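Home Blog About Recipes Archive Contact

I've been thinking about ceilings lately, and I blame our dining room, where the one fixture over the table has been buzzing since September and I finally gave in and started looking at what other people do with theirs. You go your whole life not looking up, and then you can't stop (I did it at the dentist on Tuesday, flat on my back, very happy).

What I like best right now is a black ceiling over white furniture. I always thought a dark ceiling would feel like a lid coming down on you, and Gunnel Isaksson, who painted hers back when we still lived next door, told me for years that I was wrong. Well, Gunnel, I give up! With little round spotlights dotted over it the dark just sort of backs away, and a long white table underneath gets to be the bright thing in the room.

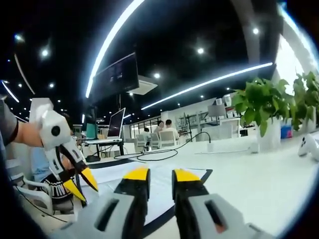
The light strips took me longer to come around to. A straight one I understood right away, but a curved one sweeping across the ceiling seemed awfully fancy for people who eat soup four nights a week. Now I want one badly. Domingo Zapata, my brother-in-law, priced out a strip and a dimmer for me and came back with 400 dollars, plus his lunch, and I said let me think about it, meaning yes.

The table is the other half of it. Ours is the old brown Nygård with the wobbly leaf, and I'm not giving it up, but I could be talked into painting it white. I've got 2 cans of leftover trim paint in the garage and a long weekend coming. If the lids still come off, I'll start with the leaf and let you know how it goes.

Older posts Newer posts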